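Melline Hall, Nellammont
Folding furniture and floor inspection — checklist with comments
Inspected by: Zhenhua Liang
Date: 21 May 2025

1. Entrance and passage
Door opens to the full width: OK
Passage free, minimum 1000 mm: OK
Comment: Coat rack was standing a little inside the passage. I moved it to the wall. Please keep it there.

2. Chairs
Chairs checked: 113
Result: 5 taken out of use
Comment: Four have a cracked seat near the back screws. One has a missing rubber foot and it scratches the floor. They have red tape and are in the store room. Please do not put them back in the stack, also not for one evening.

3. Chair stacks
Height of stacks: NOT OK
Comment: Stacks beside the stage were too high and leaned to one side. I made them lower. The sign with the maximum is hidden behind the curtain, it should hang where people can read it.

4. Folding tables
Leg locks close fully: OK, one stiff
Table tops without cracks: OK
Feet present on all legs: OK
Comment: The stiff lock is on the table marked Killach. It closes, but you must push with the palm — fingers can be caught there. A little oil is needed. Scuff marks on the tops are not a safety fault and I did not write them down one by one.

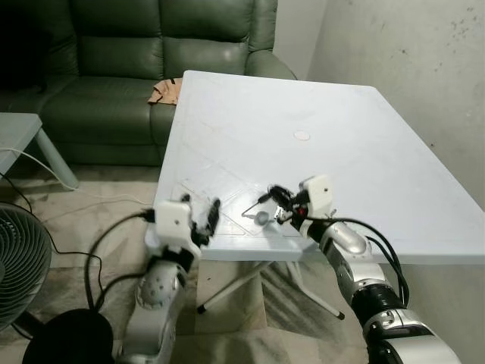

Item 4. White folding table, scuff marks near the edge of the top.

5. Floor
Loose boards: none
Slip risk: see comment
Comment: The mat at the kitchen door curls up at one corner. Replace before October. Guo has the same size in stock, some 30 euros.

6. Still open
Oil for the lock, new mat, sign for stacks. Chairs from item 2 to be repaired or thrown away.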